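6.3 Checking the gripper in the simulated kitchen cell

1. Load the Tustine kitchen layout and wait for the arm to reach its home pose.
2. Open the Views panel. Turn on the room view and the wrist view.
3. Set the finger speed to 27 and the approach height to 154.

Room view, then wrist view:

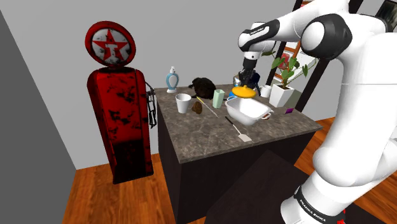
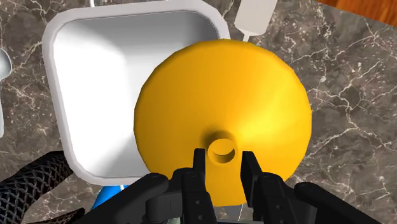

4. Run the grasp check 3 times on the same object. Reset the layout between runs.
5. If the fingers pass through a rim or handle, raise the contact setting to 2 and repeat step 4.

Note: Komitz saves the last pose on exit. Clear it before loading a different layout.

Caution: Do not send poses from this cell to a real arm until section 7 is complete.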